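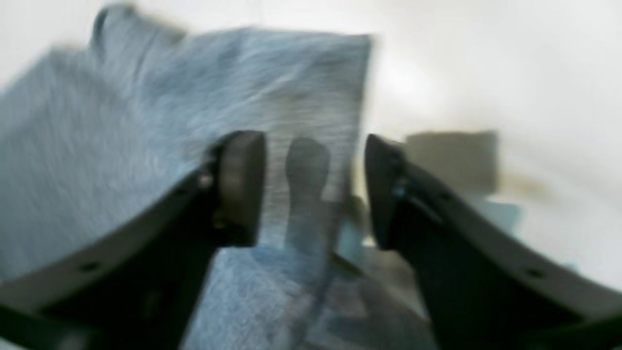
Jinfeng Tang replied under my earlier post that a fuzzy cloth goes flat from too much washing powder and from nothing else, and that I should simply use less. I have tried this for some weeks and I am not convinced, so I ask again, with more details this time.

How to keep soft cloths soft, and how to fold them?
Posted 18/03/2019 in Laundry and Cleaning
1757 views

I have several large cloths in light blue with a soft, fuzzy surface. We use them for drying the dishes which do not fit in the rack, and sometimes for wiping the table. When they were new they were very pleasant to touch. Now the older ones are flat and a little scratchy, and they push the water around the glass before they take it.

What I do at present: I wash them at 40 degrees together with the kitchen towels, spin at 900, and hang them over the radiator in the bathroom. I use Soltia liquid, the one without perfume. Earlier I used the full cap, now I use half. I also used a softener until January, then I stopped. We live in Veltavness and the water is hard, the kettle becomes white inside very quickly.

My second problem is smaller. These cloths do not stay folded. I fold them in half and in half again, I put them in the drawer, and when I open the drawer the next day the upper corner has come up and the whole pile leans over. With the thin cotton towels I never had this. Is there a better way of folding for thick cloths, or should I roll them?

I would be thankful for advice from people with hard water in particular. Please do not tell me to buy a tumble dryer, we have no place for it.

skoltside_mum
I'd say the softener did it. It leaves a sort of coating on the fibres and then they can't soak anything up. Mine went exactly like that. You stopped in January but it doesn't come out by itself, you need to strip it. Put them in hot water with a cup of white vinegar, leave for an hour, then wash with NO detergent at all. You'll probably see foam in the machine even though you put nothing in, that is the old stuff coming out. Repeat till no foam.

And give them a proper shake before hanging!! Makes more difference than anything you buy.

Can't help with the folding, mine just get shoved in.

Kneževič
I also live with hard water, so I will write what I have learnt, and I hope it is clear enough.

First please look at the label. If your cloth is cotton, you may wash it at 60 degrees without much worry, but the colour will become paler with time. If it is a microfibre cloth, do not go so hot, and never use softener with it again. Microfibre should also not be washed together with cotton towels. The cotton gives away small fluff and the other cloth catches it and keeps it. From your description I cannot know which kind you have. You mention kitchen towels in the same wash, and for me this is the first thing to change in any case.

Second, the radiator. A cloth which dries in one position on a hot surface becomes stiff, also when it is perfectly clean. I had this every winter. Now I hang the cloths on a line in the hallway, by the short side, and when they are half dry I take them down, rub the cloth against itself with both hands for a moment and hang it back from the other end. It sounds like a lot of work, but I do it when I pass by anyway. In June, when everything dries outside in the wind, I do not need to do it at all.

Third, the spin. I do not think that 900 is too high. My machine has the same and I leave it there. A slower spin would only keep more hard water in the cloth, and when this water dries, the lime stays behind.

About vinegar I agree with the answer above, but I would take less of it, half a cup, and not at every wash. Some people say it is not good for the rubber parts in the machine. I do the soaking in a bucket and rinse before I put the cloths in the drum.

For the drawer: fold in three the long way, then press the air out with your flat hand, then fold in three again. With a thick cloth, a fold in half makes a round, high edge, and this edge wants to open. When you fold in three, the loose end lies inside. Place the cloths standing next to each other like books, with the folded edge up. They hold each other and there is no pile to fall. If the drawer is too low for standing, roll them, but roll tightly and put the end underneath.

Jinfeng Tang
I still say that the detergent is the main reason, half a cap of Soltia for hard water and a small load can be too much already. But I did not know about the cotton fluff, and I have mixed them for years. I will separate them from now on.

One small addition to the folding. The cloth must be fully dry before it goes in the drawer. The thick edge takes longest, and it often feels dry when your hands are cold. I leave mine one more night on the back of a chair.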